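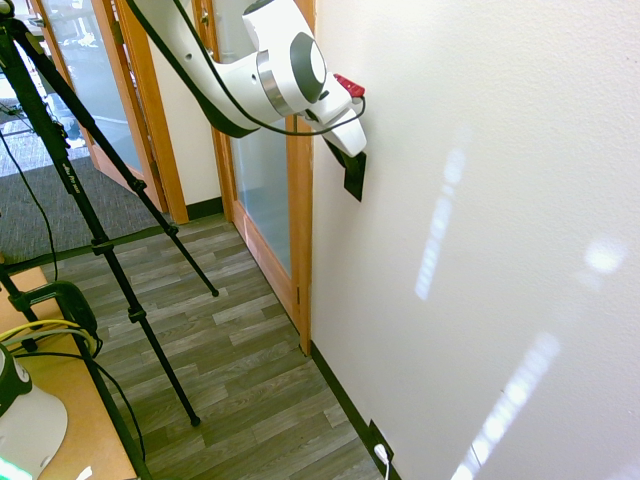 Ticket 2585: Invoices printing with the last column missing
Opened by: Halima Kimaro
Status: Resolved

Hi all, me again! Since the Heltora update in July, every invoice I print from the Kumport office loses the right-hand column, so customers get the item and the quantity but no price. (A couple of them were pretty happy about that.) On screen the preview looks perfect. I've restarted the computer and the printer, and I also tried Wenjie's machine next to mine, same thing.

Update, Halima
Boyang asked me to save one as a PDF and open it on my phone. All the columns are there! So the file is fine and it goes wrong somewhere on the way to the paper. I also printed a plain letter from the word processor and that came out with normal margins.

Update, Boyang Shi
Thanks, that helps a lot. Can you open the print window, click More Settings and tell me what it says for paper size and scale?

Update, Halima
Paper size says A4, scale says 100. We only have Letter in the tray, always have. I switched it to Letter, printed, and there was my price column, hooray! Then I closed Heltora, opened it again and it was back on A4. Grr.

Update, Boyang Shi
OK, the update reset the default for your whole branch. I changed it on the server side under Regional, Paper. Please sign out fully, wait 2 minutes and sign back in.

Update, Halima, 2021-08-08
Did that, and it stuck! I reprinted the 34 invoices from the bad batch and they all have prices. Xiuying is mailing them out now. Please close this one, and thank you so much!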